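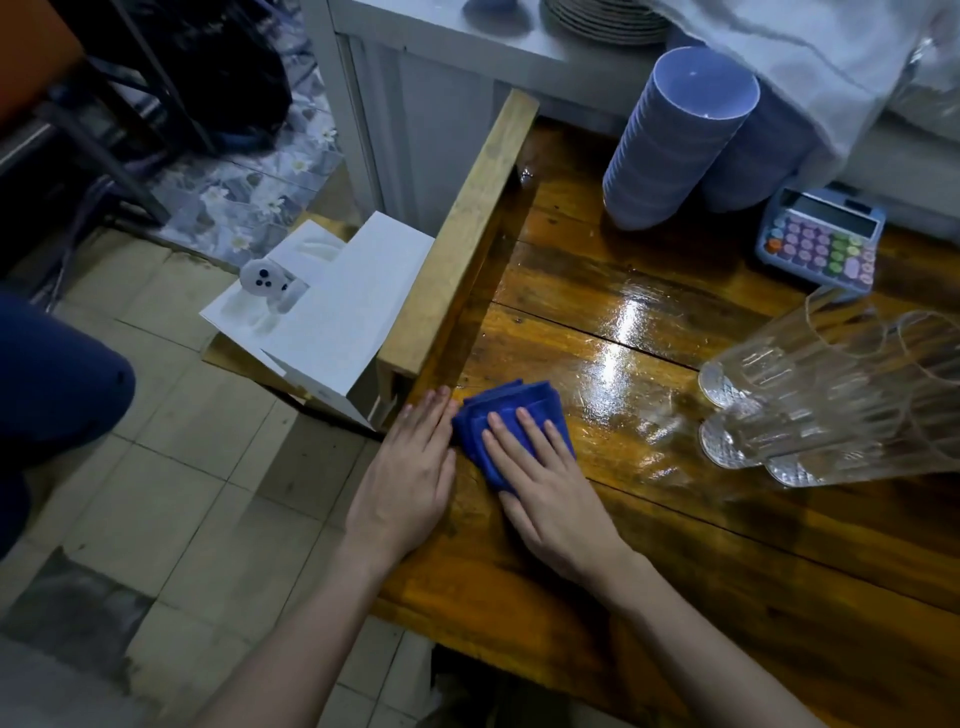

Adult Learning Team, Flerkgate Neighborhood Association

Progress report to the Neruvon Fund
Project: Evening language groups and the Flerkgate phrase booklet
Period covered: from the start of the grant to the end of October

1. Where we are now

With this report we would like to inform the Fund how the work has gone in the first part of the grant. The two evening groups have started and both of them meet every week in the back room of Shukla Hall. The phrase booklet is written and printed. The listening recordings are behind the plan, and we explain this in section 4. The money is mostly spent as we wrote in the application, with one change for which we ask your approval in section 6.

We would also like to say thank you for the quick answer to our question about the printing cost. We received it before the printer's price expired, so we could order at the lower price.

2. The evening groups

In the application we described one group for beginners and one for people who speak already but do not feel sure at work or on the telephone. We have kept this division. The beginners meet at 6:30 and the second group at 8:00, so the teacher of the first group can stay a little and speak with the teacher of the second one. This short time between the groups has been more useful than we expected. Some learners come early for the second group and sit with the beginners, and they help with the pair exercises. We did not plan it, but we have decided to allow it as long as the beginners do not object.

The beginner group works with the topics of the booklet: the doctor, the school, the landlord, the bus, the post office. We started with the doctor, as we had promised, and this was perhaps a mistake. The vocabulary is difficult and several people did not like to speak about health in front of persons they had just met. In the next round we will start with the bus and the post office. These are easier, everyone has something to tell, and the people can get to know each other first.

The second group has asked for a different content from what we prepared. We had planned job interviews. The learners already have work, most of them, and what they need is the small conversation: what to say in the break, how to refuse an extra shift in a polite way, how to ask a colleague to repeat something for the third time without shame. The teacher changed the plan after the second meeting. We have now a collection of such situations, written down by the learners themselves, and we practice them in turns. The interview material is not lost. We keep it for those who ask for it and give it to them to take home.

Attendance goes up and down with the work schedules. In the weeks when the packing plant changes its shifts, the late group becomes small and the early group becomes full, and it is not always the right level for everyone. We have tried to have a common exercise ready for these evenings, which works with mixed levels. The best one until now is the map exercise, where one person explains the way and the other draws it. The worst one was the crossword. It took the whole evening and only the fast readers enjoyed it.

3. The phrase booklet

The booklet has been printed in 200 copies, as in the application. It has stapled pages and fits in a coat pocket. We chose large letters and left an empty line below every phrase, so that each person can write the meaning in his or her own language and alphabet. An earlier version had the translations printed in it, but then we had to choose the languages, and always somebody was missing. With the empty line this question went away, and writing the translation has become an exercise for the first evenings.

The text was tested in the beginner group before printing. Some phrases were removed, for example "I should be most grateful," which no one in Flerkgate says. Others were added by the learners. The page about the landlord grew from half a page to a full page and could easily be longer. It now includes "When will it be repaired?" and "Can you please put this in writing?" and both of these are well used.

We found one error after printing. On the page about the bus, the phrase "Does this bus stop at Huka Bridge?" appears two times, and the phrase about the return ticket is missing. We have made a small paper slip with the missing phrase and put it into each copy by hand. In a second printing we will correct it.

Copies are available at Shukla Hall, at the library desk and in the waiting room of the health center. The library has asked for more copies and we have given them part of our reserve.

4. Listening recordings

This is the part where we are late. The plan was to record short conversations with local voices, so that learners hear the way people in this town really speak, with the swallowed endings and the quick "all right then" at the end of every sentence. The texts for the recordings are ready. The difficulty is the place. Shukla Hall has a good room but it is next to the road, and on our first trial we could hear each truck. The library offered us a small room upstairs, which is quiet, but it is open to us only in the mornings and most of our speakers work in the mornings.

We have now agreed with the library on a number of early evenings in the winter. The first conversations will be recorded then, starting with the ones for the beginner group. We expect to have the complete set before the end of the grant. If it should not be possible, we prefer to deliver fewer conversations in good quality and we would tell the Fund in advance.

5. The open evening

Once in the period we held an open evening, where learners could bring their family and neighbors. It was not in the budget as a separate item and we paid the drinks from our own means. We put out the booklet, read some of the situations from the second group aloud with divided roles, and afterwards people stayed and talked. The reading about the extra shift was repeated because the audience asked for it, and the second time a neighbor took the role of the supervisor and did it very strictly.

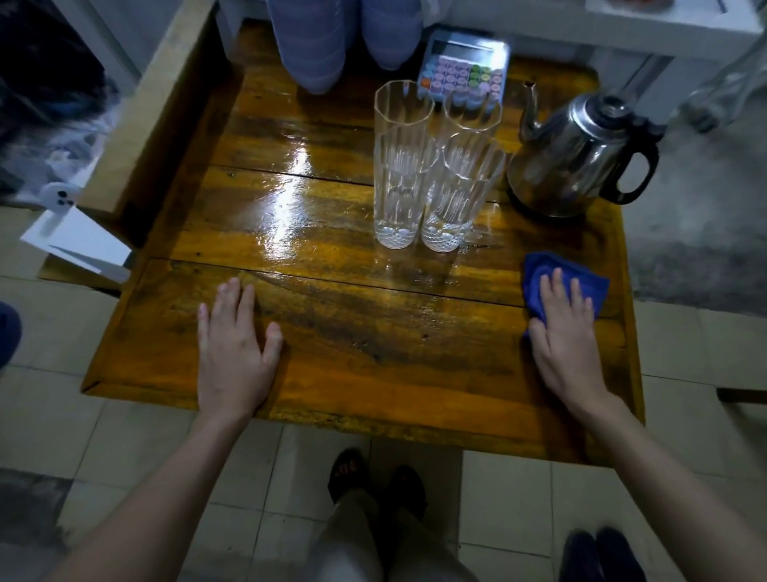 Table with glasses, Shukla Hall.

From this evening came also a practical suggestion. Several neighbors said that they would like to help but they do not want to teach. We had until now nothing to offer them. We think now of a conversation half hour, between 7:30 and 8:00, when the first group is finished and the second has not started. A neighbor could simply sit with two or three learners and talk, without a lesson plan. We will try it after the winter break. We have written one page of advice for the neighbors: speak in a normal voice, do not correct every mistake, wait for the answer also when it takes long. The last point is the most difficult one, we know it from ourselves.

There was one complaint. The evening was announced only in English, and one family came an hour late as they had understood the time wrong. Next time we will put a clock face with the hour on the announcement.

6. Budget and the change we ask for

The detailed table is attached separately. Here we give only the points which are different from the application.

Printing cost less than planned. The teachers' fees are as planned. The room rent at Shukla Hall was raised by the hall in the fall, for all users, and we could not avoid it. The saving from the printing covers this increase until the end of the grant.

From the item "recording equipment" we have not spent anything, as the library lends us a recorder with two microphones. There remain 200 dollars in this item. We ask the Fund for permission to use this amount for bus fares. Some learners live on the other side of Huka Bridge, where the last direct bus leaves before the late group ends, and they must take the longer way with a change. A few stopped coming and gave this as the reason. We would buy ticket books and hand them out by need, with a simple list and a signature.

We will not start with this before we have your answer.

7. What we have learned so far

The two teachers keep a notebook in the cupboard of the room and write a few lines after each evening. We have read it again for this report. Many of the notes are small: the chalk is finished, the radiator is loud, the map exercise needs more copies. But some points come back and we would like to share them.

Learners come more regularly if they have a task for the next week which another person waits for. When somebody has promised to bring the second half of a dialogue, this person usually comes. General homework did not have this effect.

It is better to announce a pause in the schedule two times and in writing. Before the fall holiday we said it only once, at the end of the evening, and some people stood in front of the closed door. We have apologized to them.

The question of childcare is open. We know that some parents alternate, one comes this week and the other the next. They manage, but each of them hears only half of the course. We have no solution inside this grant, and we mention it here so that the Fund knows about it if we come back to this subject in a later application.

8. Next steps

Until the next report we will hold the recording evenings at the library, begin the new round of the beginner group with the changed order of topics, and try the conversation half hour. The correction of the bus page will be done with the second printing, if there will be one. For the question about the bus fares we would be thankful for an answer before the winter break, so that the ticket books can be bought for the first evening after it.

The attendance sheets and the receipts are kept in our office and can be seen at any time.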